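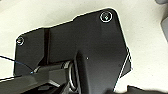

Thirteen More Before Tea

Mallo was the name of the arm. It had come with a serial number, but Forough Moradi had been working beside it since September and you can't say good morning to a serial number.

"Morning, Mallo," she said, and took hold of its wrist.

She loved this part! You held the arm as you might hold a child's hand round a pencil, and you took it where it ought to go, and the machine remembered how that felt. Down, a little left, slower, slower, there. Then the pedal under her foot, click, and that was one more example for the pile. The counter on the wall said 2354. The people at Sorensen wanted 2367 before they would start the training run, and she had promised them by tea.

From the wrist camera the world was mostly black plate. She had the view up on the old monitor by the kettle, and she'd grown fond of it: the bright ring round the big screw, like a coin at the bottom of a well, and the smaller one away to the left, and the finger standing up in the middle of everything. There was a tiny white speck on the plate as well. She called it the Pole Star and steered by it, though she would never have put that in the notes.

"You're doing them too well," said Vandel from the doorway. He had his coat on already, or possibly still.

"Too well?"

"Every one the same. Smooth as butter. What does it learn from that? It learns that life is smooth. Then somebody in Brorinville knocks the table and it hasn't a clue."

She thought about this with her hand still on the wrist. He was right, which was annoying and also rather wonderful, as it meant she could muck about.

So for the next one she came in from the wrong side on purpose, overshot, stopped, and brought the finger back. Click. For the one after that she began miles too high and dithered. Click. She did one the way her father parked the car, in four bites, and one the way her sister went into cold water, nothing at all and then everything at once. Vandel took his coat off and came to look at the monitor.

"Do a nervous one," he said.

She did a nervous one. The silver ring at the joint caught the light and lost it again as her hand shook, and she had to stop because she was laughing.

"Can I keep that?"

"Did it get to the screw?"

"In the end."

"Then keep it!"

He asked for a turn. He was hopeless, heavy in the elbow, and he talked to the thing under his breath the whole way down, come on, come on, you daft lump. It took him ages. When the finger was finally over the big screw he stood back as if he'd hung a picture, and Forough had to reach past him to press the pedal.

"That's you in there now," she told him. "For good. Some day it'll be stuck on a job miles from here and it'll go a bit heavy in the elbow."

He looked at the arm for a while. "Put another one of mine in," he said. "A better one."

By four o'clock the counter said 2366 and the kettle had boiled twice without anyone going near it. Forough wiped her palm on her jumper and took the wrist again. She had no plan for the last one. She shut her eyes, which she had never tried, and felt for the weight of the arm, and let it lead her a little before she led it back.

"Left a bit," said Vandel, very quietly.

She went left a bit, and put her foot down.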